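Skindon Allotments and Gardens Forum
Board: Kitchen and Preserving
Topic: Marmalade that won't set - boil again or leave it be?

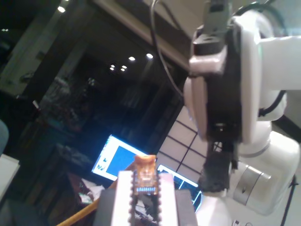 lamduan_s
Posted March 9, 2025

I've been making marmalade for 19 years now, first in my mum's kitchen and then in my own, and I thought I had it sorted, but this year's batch has me beaten and I'd love some advice from you kind people. I used Sevilles from the greengrocer in Kekby, the same recipe as ever (my aunt's, written on the back of a gas bill), the peel soaked overnight, the pips tied up in muslin, everything as I always do it. It came up to the boil beautifully and smelled wonderful and I potted it up feeling very pleased with myself. Next morning it was runny, and I mean properly runny, you could have drunk it. I did the cold saucer test and I'm sure I saw a wrinkle, but my eyes aren't what they were and perhaps I saw what I wanted to see. The colour is lovely at least, and the jars have plain lids, black and white like the gripper up there, so they look very smart lined up on the shelf even if what's inside them slops about. So, do I tip the whole lot back in the pan and boil it again, or do I call it orange syrup and give it to people I don't know very well?

Lamduan Sriwong, plot by the water butts

peelandpith
Posted the same evening

Oh you poor thing, I've been there! Boil it again, definitely. Tip it all back in your widest pan, add the juice of a couple of lemons, bring it up slowly and then give it a good hard rolling boil, testing every few minutes. Wash the jars and warm them up in the oven while you're at it. I did this with a batch of blackcurrant in October and it came out perfectly well, a bit darker than I'd have liked but very good on toast.

OldRhubarb
Posted the same evening

I'm going to disagree, I'm afraid, with great respect to peelandpith whose chutney I have eaten and enjoyed. Second boiling ruins marmalade. You lose all that fresh sharp flavour and it ends up tasting of toffee, and the peel goes tough as well. Leave it alone for a fortnight first. I have had Seville marmalade that was like soup on the first day and stood up to a spoon by the end of the second week. Patience is free!

How long did you simmer the peel before the sugar went in, Lamduan?

lamduan_s
Posted the next morning

Good question. Until it was soft, I thought, but now you ask me I did have my neighbour round and we got talking about her daughter's new house in Stovum, and I may have been a bit early with the sugar. The peel has some bite to it. Would that do it?

OldRhubarb
Posted the next morning

It certainly could. The peel should squash to nothing between finger and thumb before a grain of sugar goes near it. Did you squeeze the muslin bag?

lamduan_s
Posted the next morning

I gave it a bit of a squeeze. It was hot!

rattana_r
Posted the next afternoon

Hello Lamduan, Rattana Ratanaporn here, we met at the seed swap. That bag wants squeezing until your arms ache, all the thick gluey stuff that comes out is your pectin. I let mine cool on a plate and then get at it with rubber gloves on.

My other thought is a sugar thermometer. I bought one at Chareonsuk, the cookware shop by the station, and I haven't had a runny batch since. 104 or 105 degrees and you're there, no squinting at saucers.

As for boiling it again, I'm in the middle. Try one jar's worth in a small pan and see if you like the taste of it before you risk the rest.

OldRhubarb
Posted the next afternoon

My grandmother never owned a thermometer in her life. But one jar as a trial is a sensible idea and I'll give way that far.

peelandpith
Posted the next afternoon

Your grandmother probably had better eyesight than the rest of us, Rhubarb! I still say boil the lot, and put a spoonful of black treacle in while you're there. Then it's meant to be dark - problem solved.

OldRhubarb
Posted that evening

Treacle. In Seville marmalade. I need to go and sit down.

lamduan_s
Posted two days later

Thank you all so much, you've cheered me up no end. I did Rattana's trial with one jar and a squeeze of lemon, and it has set nicely, a touch softer than shop marmalade, and I can't taste any toffee (sorry, Rhubarb). I'm going to leave the others for the fortnight all the same, as I'd like to see if they come round by themselves, and any that don't will go back in the pan. No treacle this time, but I might try it in a ginger cake. Does anybody want some spare muslin? I bought far too much of it and can bring it up to the plots.

rattana_r
Posted two days later

Yes please to the muslin, I'll swap you for some rhubarb crowns.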